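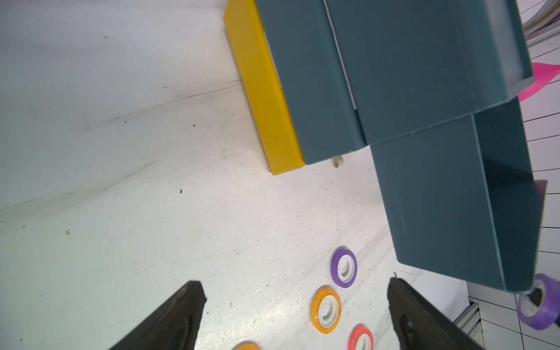 Boxes and tape on a white tabletop.

The appeals procedure on the Skultar server has been revised, and the new terms apply from Tuesday. A player banned for theft may submit one written appeal, of no more than 475 words, through the Wesdale board. Appeals are read in the order received, and a decision is normally posted within 23 hours.

Players reinstated under the previous terms keep their plots in Anine. Claims on plots measuring 100 blocks or more per side must be renewed at the town hall.

Of the items reported missing in May, 95 have been returned to their owners. Unclaimed goods remain in the staff vault at Gündoğdu until the next map reset.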